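Robot Tools Seminar, Handout 4: Sizing up a handheld gripper kit

Hi all, Rakiya Omoregie again! This week we're picking apart the Jurnix kit, which is the one most of you asked me about after the Fineck session. You hold the grippers, you do the task, and the recordings go into training an arm later on. I've had it for 37 sessions now (so yes, I have opinions).

1. What you're paying for

The starter price covers two grippers, the marker cubes and the software for 80 hours of recording. Extra finger pads are sold separately, and I think that's cheeky. Please read the Hivano quote next to this one before you decide anything.

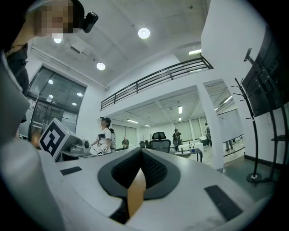
2. Handling

I like working with both hands, and I'd grade the kit on that first. One gripper alone feels easy. Two at once is where your wrists start to complain, and Jurnix does better here than the Ezeani set, mostly thanks to the grip angle. Walk around with them before you sit down to a task!

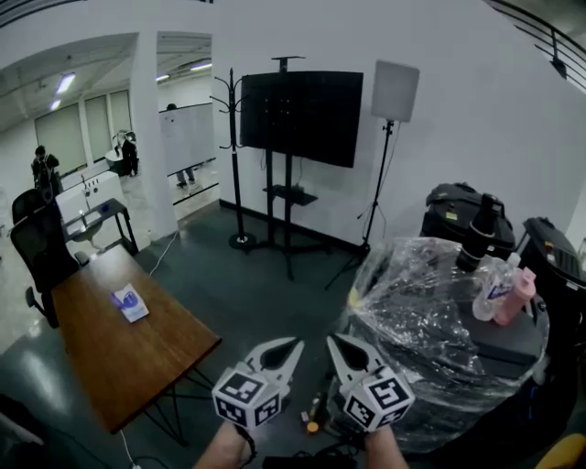 My other test is boring but useful: I hand the pair to a beginner, give no instructions, and wait. With this kit my beginners got going fast, and the only questions were about the software menus.

3. Pads and markers

Pads are the part you'll replace, so budget for them. My last order was 230 dollars with shipping, and I grumbled the whole way through checkout. 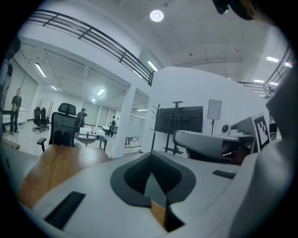 Pad shape matters more than the brochure lets on. A V-shaped notch with a textured lining, like the black one with the bit of wood showing at the bottom, suits small solid pieces, and I'd start your own trials with something similar. Cloth is another story, and we'll get to it in April.

For next time: read pages 1 to 12 of the manual (all 159 pages are in the course folder, good luck) and bring me one thing you'd change.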